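FAQ: The Sadham Fight Night Newsletter

Hi, and thanks for clicking the little question mark at the top of the page! I get more or less the same emails every week, so I've put my answers in one place. If yours isn't covered, the address is at the bottom and I do read everything. Last gone over on February 15, 2019.

Who writes this thing?

Me, Marlene Bergeron. I did amateur judo until my left shoulder retired me, then I started going to MMA shows in high school gyms and hotel ballrooms, and at some point I was taking so many notes that a friend told me to put them online. Kerstin Görtz edits most of the long pieces and covers the women's divisions when I'm on the road. The newsletter goes out to 3473 inboxes at the moment, which still makes me a bit dizzy.

Do you cover the big promotions or only local shows?

Both, but the local stuff comes first. Plenty of people will tell you what happened in the main event in Las Vegas. Very few will tell you who won the second bout on the Fedoruk card in January (it was Nantana Boonchu, by split decision, and I had it for her too, 29-28). When a big fight matters to people around here I'll write about it, usually a day or two later when I've watched it again with the sound off.

Why do you write about what fighters post on social media?

Because it's part of the sport now, whether I like it or not. A fighter with a large following can put something up at breakfast and have sponsors, gym owners and the commission on the phone by lunch. I try to stick to a few habits. I quote the whole post, in the original language if I can, with a translation by someone who speaks it. I ask the fighter for a comment before I publish, and I wait at least a day for the answer. I don't run screenshots of posts that have been deleted unless the fighter has talked about them publicly.

So do you think athletes should stay out of politics and religion?

No. I've had that argument in so many parking lots! Fighters are grown adults with churches and mosques and voting cards like the rest of us, and I'd be bored silly if they only talked about weight cuts. What I will do is report when a post goes after a person or a group, and I'll report what the promotion does about it. You can disagree with how I handled it - many of you have, at length - and I print the best letters.

Why was the comment section closed under the Bastian Ruppert interview?

Ruppert talked about leaving his old gym over a prayer room that was taken away, and he was careful and pretty generous about it. The comments were neither. I left them open for the first evening, deleted as I went, and then decided I wanted to sleep. The interview itself is still up and nothing has been cut from it. If you have something to say to him, write to me and I'll pass it along if it's civil. 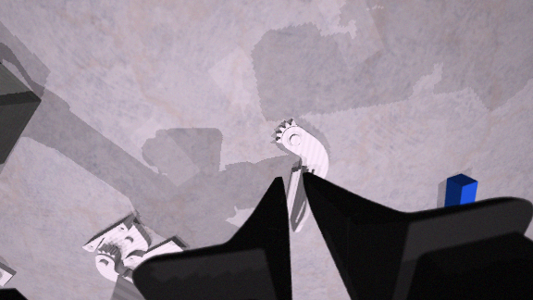 Can I send you a tip?

Please do! Results from small shows, late opponent changes, a gym that's opening or closing, all of that is welcome. If it's something sensitive, tell me right at the top whether I can use your name. I won't publish an accusation on one person's word, so it helps a lot if you can point me to somebody else who was there, or to a contract, a message, a medical suspension list, anything on paper.

Do you get paid by promoters?

No. I take a press seat when it's offered, and I buy a ticket when it isn't. Arkus, the mouthguard people, had a small ad on the page last year and it was labeled as an ad. They're not advertising now. Reader subscriptions pay for the gas, the hosting and Kerstin.

What does a subscription get me?

The weekly newsletter is free and will stay free. Paying readers also get the fight notes, which are my round-by-round scribbles, typed up with the typos left in, plus the mailbag. It's $7 a month. You can cancel from the link in any email and you won't have to talk to me about it.

I found a mistake. Now what?

Write to me with "correction" in the subject line. I fix the article, and I put a note at the bottom saying what was wrong. Ida Frerichs caught me giving her the wrong weight class twice in one month, so believe me, I'm used to it.

How do I get in touch?

Use the contact form, or write to Marlene Bergeron, P.O. Box 2034, Sadham. I answer email on most mornings and paper mail when I get to it. Please don't message fighters to ask for my number.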